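第三讲讲义:沥碗架,以及盘子为什么总往一边倒

周四上午的课,请自带一块抹布。上次没带的同学用的是自己的袖子,效果大家都看到了。

本讲只谈台面上的三样东西:架子、盘子、一个苹果。
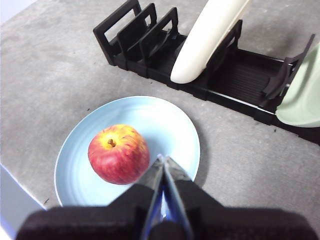
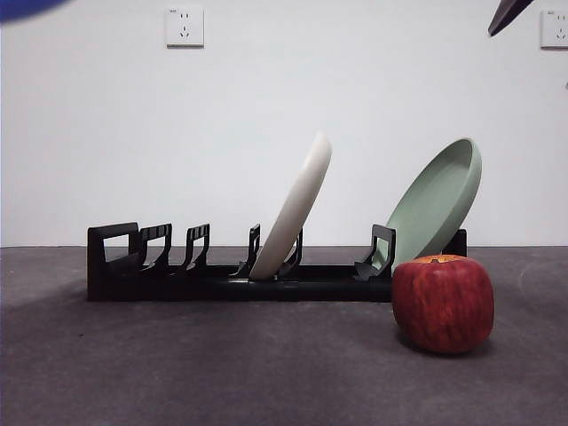 **家居整理与日用器物教研组 · 选修课讲义 · 授课:Hnat Lysenko**

## 一、先认架子

黑色塑料沥碗架,底座又长又低,上面立着一排隔片。隔片中间开有方孔,有人拿它挂抹布,有人拿它挂钥匙,我都见过,都不推荐。

请注意隔片的间距并不均匀。有的挤在一起,有的中间空出一大段。初学者看到空当,第一反应是往里塞东西,锅盖、砧板、说明书。本课程的立场是:空当可以空着。

## 二、盘子的倾斜

两只立着的盘子,一只浅绿,一只偏白,在第二幅里都向右倾。绿的那只宽而浅,边沿略高,斜得更厉害。浅盘靠隔片支撑的位置低,上半截没有依托,便找个方向靠过去,跟后排同学听课的姿势差不多。

课堂练习时请依次做:

1. 盘底先落槽,再松手。顺序反过来的,期末另算。
2. 凹面统一朝一个方向。朝哪边可以商量,一半朝左一半朝右不可以。
3. 大盘放在架子一端,小盘往中间收。
4. 放完轻推一下盘沿。会晃就换槽,别去找纸巾垫。

Gavari 的学员手册主张按颜色排列,Worlow 的主张按使用频率排列,两家为此在各自的前言里互相阴阳怪气了大约20页。我两种都试过,盘子没有表示意见。

## 三、浅蓝盘与苹果

第一幅里,浅蓝色的盘子平放在灰色台面上,苹果搁在盘子正中;第二幅里苹果在台面上,挨着架子右端的前方。两种摆法对应两种家庭。

甲类家庭认为水果应当有盘子。一个苹果占一只盘子,盘沿空出宽宽一圈,看着体面,代价是晚饭时要先给苹果搬家。

乙类家庭认为苹果自带果皮,放哪儿都行。这话对一半。放在架子前面,取盘子时手肘一带,苹果就下地了。要放也请往旁边挪一拳的距离。

圆的东西放在平的东西上,靠的是运气和底部那个凹窝。歪一点的苹果反而好放,先转一转,找到它愿意待的那一面。

## 四、关于晾干

立放比叠放干得快,这一点各家教材没有分歧。有分歧的是之后:干了的盘子要不要收进柜子。

Nkosi 的讲义写得很坚决,要收。Brokus 的讲义也写要收,但编者的厨房我去过,不展开了。

我的要求较低:下一顿饭之前,架子至少清空过一次。底座一并擦掉水渍,长条形的底座两头最容易漏,擦的时候从一头推到另一头,别在中间画圈。

## 五、作业

交一份不超过247字的短文,写自家架子上待得最久的那件器皿,说明它为什么还在那里。“因为懒”可以作为论点,需要论据。

满分100分。字数每超2个字扣一分,标点也算。

下一讲讲杯子,杯口朝上还是朝下,请先想好立场,并与同桌坐开一些。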